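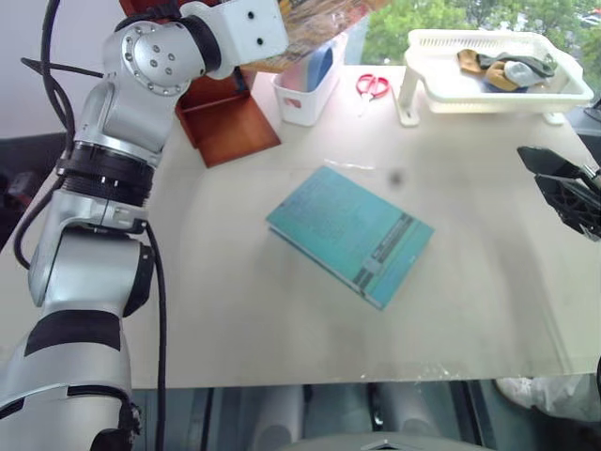 A teal-blue book on a table, with a storage basket and red-handled scissors behind it.

What Is a Book Made Of?

You open books every day, but you may not have looked closely at how one is put together. A hardcover book has three main parts. The cover boards are the stiff front and back. The spine is the part that joins them. The pages in the middle, all pressed together, are called the page block.

The boards are cut a little bigger than the pages. This small lip keeps the paper from rubbing on the shelf.

Paper is made from tiny plant fibers, mostly from wood. The fibers are mixed with water, spread out flat, pressed and dried. A book with 100 sheets of paper has 200 pages, as each sheet has two sides.

Books wear out. The edges of the pages get dirty from fingers. Corners bend. Paper can also tear, and a tear gets longer if you keep pulling on it.
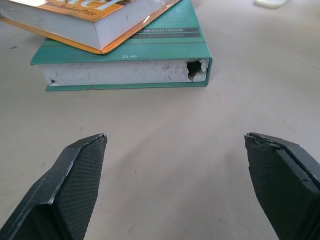
Why do old pages turn yellow or brown?
Light and air slowly change the paper. Wood has something in it called lignin, which gets darker as it ages. Paper with less lignin stays white longer.

How to Look After a Book

Wash and dry your hands before you read.
Use a bookmark. Folding a page corner makes the paper weak.
When you stack books, lay them flat with the biggest one at the bottom. Keep the stack to 3 if they are heavy.
Don't pull a book off the shelf by the top of its spine. Push back the books on each side and hold it in the middle.
If a page tears, don't use ordinary sticky tape. It turns yellow and the glue can leak. Ask a grown-up about book repair tape.

Print this page | E-mail this page

Get new Plerko pages for kids by e-mail every December. Sign up for our newsletter.

Contact us | © Plerko | Back to top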